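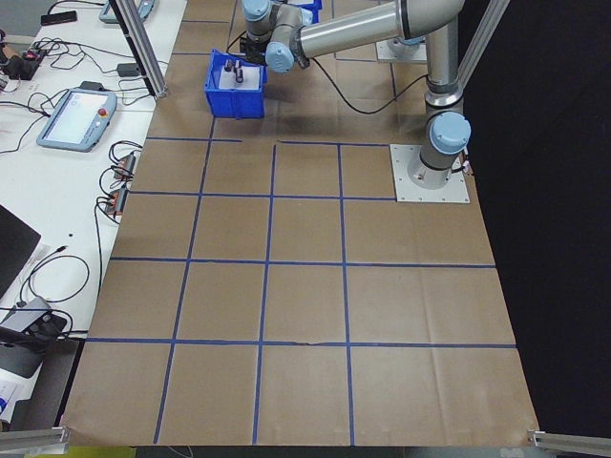
17th February

Long day, good day mostly, and I have a blister on my thumb from the hex key. I'm writing this on the bus with my bag on my knees so the handwriting will be awful.

Got in early because I wanted the Undard gripper on the arm before Rosângela arrived with her opinions. I love her opinions! But I wanted to have my own first, just once. We've been going back and forth on Undard versus Crenshaw since November, and all that time it was a spec sheet argument. Stroke, weight, price, how ugly the cable is. Today we finally got to run them back to back on the same arm, same paper, same bins, same stupid little cylinders.

The kraft paper is still holding up, by the way. I thought the folds would drive me nuts, and they do a bit, but the blue tape grid is so much better than the pencil marks we had. I can say "bin's gone a half square toward the base" and Jalen knows what I mean without getting up. He wants to redo the tape properly with a straightedge. I told him to leave it alone until the trial is over, and he gave me the look.

So, the Undard. First impressions: quick to close, and quiet, and I liked it right away. It took me forever to get the tool offset right. I had typed the length in with the adapter plate counted twice, and the first approach stopped way up in the air above the bin like it was scared of it. Fixed that, ran it at slow speed with my hand over the stop button on the pendant, and then it went down and picked like a dream. I did 100 picks before coffee and it dropped 7. All seven were on the far cylinder, when the fingers came in with not much room on the bin wall side. I wrote "wall???" in the notebook and underlined it, very scientific.

Rosângela came in while I was going through the drops and said what I knew she'd say, that the fingers are too fat for that bin and we should rotate the wrist a quarter turn before going down. I said the wrist rotation makes the cable swing. She said so tie the cable. I said it's on the list. We've had this exact conversation before, only with me on the other side!

Anyway we tried the rotation. Drops went down, cable went everywhere. At one point it dragged over the paper between the bin and the base and I stopped the run because I could just see it snagging the bin and taking the whole lot with it. Jalen found some hook-and-loop strap and we put two loops on the upper link, and it's better, not great. I want a proper dress pack. Must ask Wotbridge if they sell one on its own or only with the arm.

Then the swap. The Crenshaw has a different bolt pattern (of course it does) so there's an adapter for the adapter, and that's where the blister comes from. Jalen timed me out loud, which I did not ask for. The thing is heavier and you can feel it in how the arm settles at the end of a move, a tiny nod before it goes still. I added a pause to the program and hated doing it. But the grip! It just holds. I tugged on a cylinder with the arm stopped and I'd have pulled the bin over before it let go. It did its 100 with one drop, and I'm pretty sure that one was my fault for not seating the part flat after I refilled.

It's slow, though. Slow to open, mostly. Rosângela did the sum on the back of the delivery slip and reckons that over a full shift the Undard gets through a lot more parts even if you count the drops. I don't know if I buy it, because a drop in the lab is me leaning over and putting the thing back and a drop out on a line is somebody walking over from the other end of the building. She says that's a bin problem and I'm blaming the gripper. We left it there and ate lunch.

Afternoon was controllers and I have less to say, other than the Umeck box kept losing its connection and I swapped three cables before I noticed the address had gone back to the default. Error 817, which the manual explains as "communication error." Thanks very much. Jalen laughed so hard he had to go stand in the hallway. Once it was talking again it was fine, nice even, and the menu on it makes more sense than the old one. I'm still keeping the old one plugged in until I trust it.

Ended up with the Undard back on the arm, because Rosângela wants the long run done on that one first. 2,000 picks, both bins, wrist rotated, straps on. I did the dry run over the bin at the end of the day and it looked good. My money's still on the Crenshaw, but I did catch myself thinking how nice and quick the other one is - and I'm not telling her that.

To do tomorrow: thinner fingers, ask the workshop if they can take a bit off the outside. Trim the pause on the Crenshaw program and see how short I can get it. Charge the other pendant. Tidy the table on the pendant side, it's all cables again and I keep putting my notebook down on top of them. Band-Aids.

Nearly missed my stop writing this. Leftover soup tonight and then bed.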